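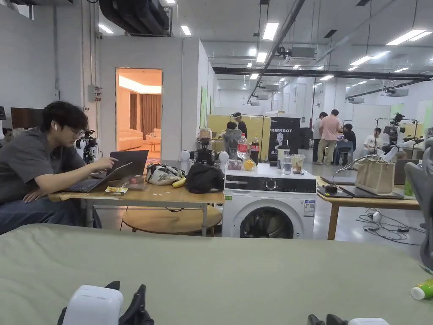

Grurau T2 Work Table, reviewed after one winter

The T2 is a fixed-height work table sold flat-packed by Grurau. I bought two at full price, one for the front room of our rented office in Zedville and one for home. The notes below cover both, with differences marked where they matter.

Assembly

The carton is heavy and needs two people on stairs. Inside are the top, two leg frames, two long rails, a bag of bolts and a single hex key. The instruction sheet has drawings only. Step four shows the rails the wrong way up; the threaded inserts must face inward or the top will not seat. I built the first table with the rails reversed and had to take it apart. The second took 39 minutes working alone with my own driver.

Do not fully tighten the rail bolts until the top is on. The holes in the top have little play, and one corner on the office table was out by enough that I had to loosen everything and start again from the opposite side.

Stability

Front-to-back movement is low. Side-to-side movement is noticeable when typing hard, more so on the home table, which stands on an uneven floor. The leveling feet have a short range of travel and a fine thread, so adjustment is slow. A thin shim under one foot did more than the foot itself.

I retightened all bolts in February. Two on the office table had backed off by a quarter turn. Thread locker would probably fix this. I have not tried it.

Surface

The factory finish is thin. It resists dry wear well enough, but a mug left overnight produced a pale ring on the home table that did not come out with oil. On the office table I added two coats of Gudine hard wax and have had no rings so far. The wax darkens the color slightly and takes a full day between coats.

The front edge is square and a little sharp on the forearms over a long session. Kolbrún Toft, who shares the office, ran a sanding block along her side – 200 grit, light pressure – and then waxed the bare edge. I have since copied this at home.

Cable handling

There is none. The rear rail has a flat underside that accepts screw-on clips, but adhesive ones fell off within a week. Anyone running more than a laptop charger will want a separate tray. The Zoëga tray fits between the rails with its own brackets, though the end brackets foul the frame bolts unless moved inward.

Price and spares

I paid 206 for each table, delivered. Spare feet and bolts can be ordered under part number 2863, which covers the whole hardware bag; single pieces are not sold. Mine arrived in nine days.

Rating

Four out of five for the office, three for home. The lower mark is for the ring on the top and the side play. I would buy it again for a level floor, with the wax applied before first use.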